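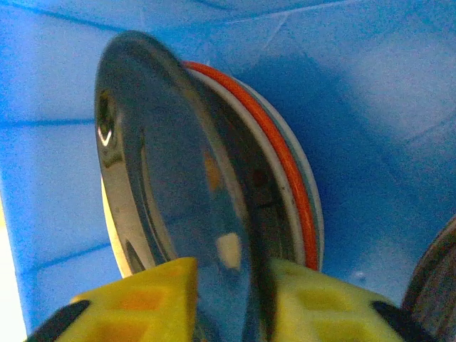
Polished metal lid, blue bin behind.

Long one about the council's wages vote in Alemcombe. I sat through the whole meeting so I'll put down what was said while I still have my notes. Jasper Koster, I write about pay and local politics.

The motion was to bring cleaning and kitchen staff on outside contracts up to the same hourly rate as people the council employs directly. It fell by one vote. Two members of the ruling group were absent and one abstained.

Background for anyone new. The council handed its school kitchens and office cleaning to Claeys in two stages. Staff who moved over kept their old terms. Anyone hired after that came in on the legal minimum.

So you have people doing the same shift in the same kitchen on different money. I've seen payslips from both sides. The gap is 41p an hour before you get to sick pay, and sick pay is where it really opens up.

On the old terms you are paid from the first day off. On the new ones you wait for statutory sick pay, if you earn enough in a week to get it at all. Plenty of the kitchen jobs are 10 hours a week, and at that rate you don't.

The case for the motion was mostly made from the back benches. The mover said the council had clapped these workers in the spring and should now pay them. She also read out two letters from cleaners, with the names taken off.

The case against came in two parts. First, cost. The finance lead put it at roughly £300,000 over the rest of the contract. He was asked twice for the working and said it would be circulated. I've asked for it as well and haven't had it.

Second, that it isn't the council's business what a contractor pays so long as it's legal. The leader said this more than once. He also talked for some time about his own first job, stacking pallets at Puloten, and how low pay had taught him to look for better.

I looked up what Puloten paid at the time he says he was there. There was a union agreement on the site and the starting rate was well above what most local firms offered. It was a decent job by the standards of the town. He may remember it differently.

One opposition member asked him whether he'd had sick pay there. He said he couldn't recall. The chair moved things on.

There was an amendment as well, to do the increase over two years and start with the school kitchens. I thought this had the numbers. Three people who spoke warmly about it then voted it down, on the grounds that it would be unfair to cleaners to go second.

A word on the contract, as it came up a lot. Clause nine lets the council ask for a pay review once a year, every October. It has never used it. Officers confirmed that in answer to a question and it got very little attention in the room.

Using the clause doesn't force Claeys to agree to anything. It does oblige them to publish what they pay at each grade, which would settle a lot of the argument about cost.

Claeys sent me a short statement. They say they meet all legal requirements, that they value their teams, and that they'd discuss any request from the client. I asked whether they'd had such a request. They said no.

Compare Otum, who run the leisure centre for the same council. Their contract was written later and has a pay floor in it, set above the minimum. It was voted through without a debate, by most of the same people.

I asked the leader's office why a floor was fine for lifeguards and not for school cooks. The reply was that each contract is considered on its merits.

A few people have asked if the union is balloting. Not yet. The branch wants the cost working first, and a lot of members are on such short hours that losing a day's pay is a serious thing this close to Christmas.

The petition had just over 2000 names when it was handed in. It was noted, which in council terms means it was written down in the minutes.

What happens next: the same motion can't come back for six months under standing orders. A request under clause nine isn't a motion, so it could be made by the cabinet at any time before next autumn. The mover told me she'll put that to them in writing this week.

Draft minutes should go up on the council site before the end of December 2020. The recorded vote will be in there by name, so you can check how your own councillor voted. I'll post the cost figures in this thread if they get sent to me.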